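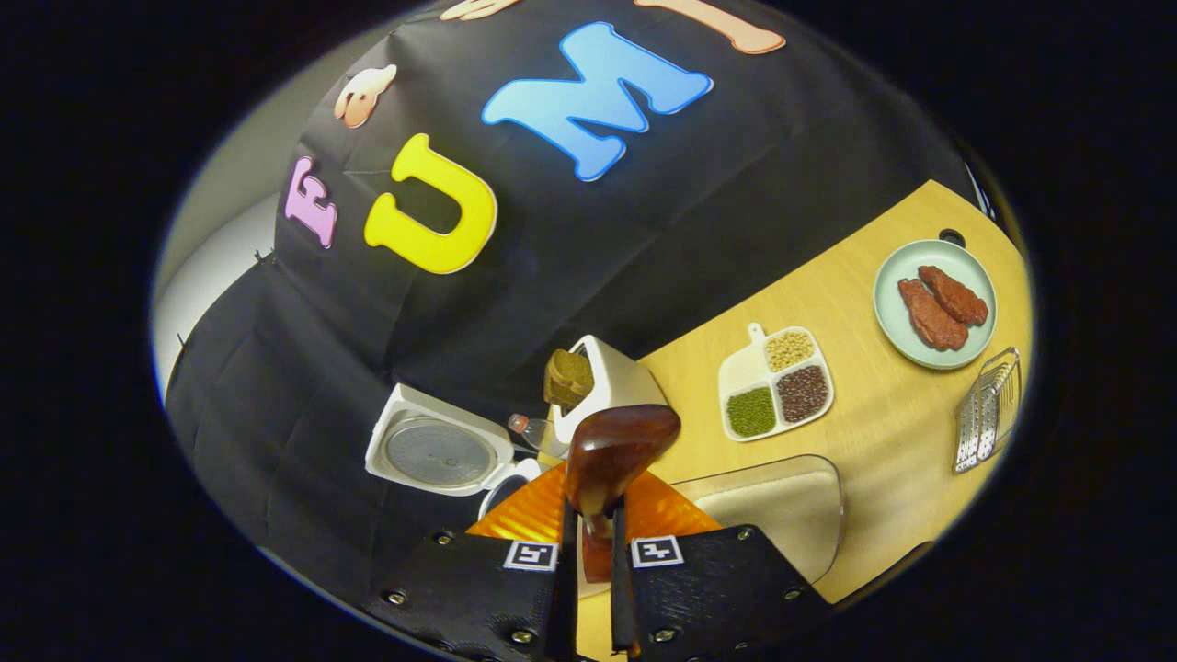 Bench diary, October: fingertips, second pair

Started at half past eight in the evening, finished just before midnight. Kettle on twice.

The drumstick is the one I have been stuck on. It is glossy and rounded at the top and narrow lower down, and with the first pair of fingertips I could close on it as hard as I liked and it would still swing. The new pair is cut 8 mm wider at the tip. If I come in at the narrow end with the fingers level, it stays upright between them. If I come in at the fat end it squirts out forwards, same as before. So the rule for now is narrow end only. I have written that on the card above the vice.

Print notes, so I don't have to work them out again. The plates took 59 minutes each with the slow outer wall. I tried them faster first and the texture on the gripping face came out smeared, so those two went in the scrap tin. Two screws in each plate, silver ones from the mixed box because the black ones were too short. I would like to match them one day but it makes no difference to anything.

Markers are on, one on each finger near the top. Printed on the office printer, cut with the steel rule, stuck down with the thin tape. Vignesh said to leave a white margin all round the black square and he was right, the first ones I cut too tight and the tracking dropped out whenever the hand tilted. The software now reports the opening between the two markers, and with the fingers shut it should read zero. It reads 1.5 mm. I have put the offset in by hand. Must ask him whether he does the same or whether mine are stuck on crooked.

Table layout stays as it is until the next round of recordings. Toaster with the bread in it, the cooker next to it, the orange bowl at the front. The divided tray has the soybeans, the dark red beans and the mung beans in it, each in its own section, and I am not touching those until the soft pads are done. Last time I caught the side of the tray with a finger and was picking mung beans out of the floorboards for a week.

Tries in the order I made them:

Drumstick to orange bowl. Good, narrow end only, as above.

Bread out of the toaster. Fine if I pull straight up. Any twist and it jams in the slot.

The little bottle with the red cap. Lying down it is awkward, the fingertips touch the table before they get round it. I could stand it up but that is cheating. Might chamfer the ends of the plates.

Meat on the green plate. One piece overlaps the other and I kept picking up both. Came back to it three times. Left it.

Grater. Did not try. I don't want metal scraping the new faces yet.

Aishwarya rang at ten about the Irkelham open evening and asked if the thing would be ready to show. I said the hand would be, the arm would not. She wants people to be able to hold it themselves and have a go, which suits me, it is much easier than getting the arm down two flights of stairs. She also asked if it could be made lighter. I weighed it on the kitchen scales after the call: 524 g with both fingers and the camera on, without the cable. The old one was heavier but I never wrote down by how much.

Most of the weight is in the handle. I could hollow it out, but the trigger linkage runs through there and I remember how long that took to get smooth. Elango thinks a length of Lastex cord would do the return instead of the spring. I have some in the drawer -- the white stuff, bought for something else -- and will try it on the old handle first. If it goes slack after a few hundred squeezes then we know.

Log says 1460 recordings saved since I began, counting the bad ones. I ought to go through and throw the bad ones out before copying them over to Rin, as she has less room on her disk than I do and she has asked me twice. The early ones with the loose left finger can all go. I can tell them by the folder name.

Wrist is sore tonight. The trigger wants a wider pad as well, it digs in at the second joint.

For next time:

Chamfer the fingertip ends, one pair only, keep this pair as it is.
Check the marker offset with Vignesh.
Lastex on the old handle.
Order more of the thin tape, there is one strip left.
Soft pads, then the beans.

Switched the printer off at the wall. Left the charger on.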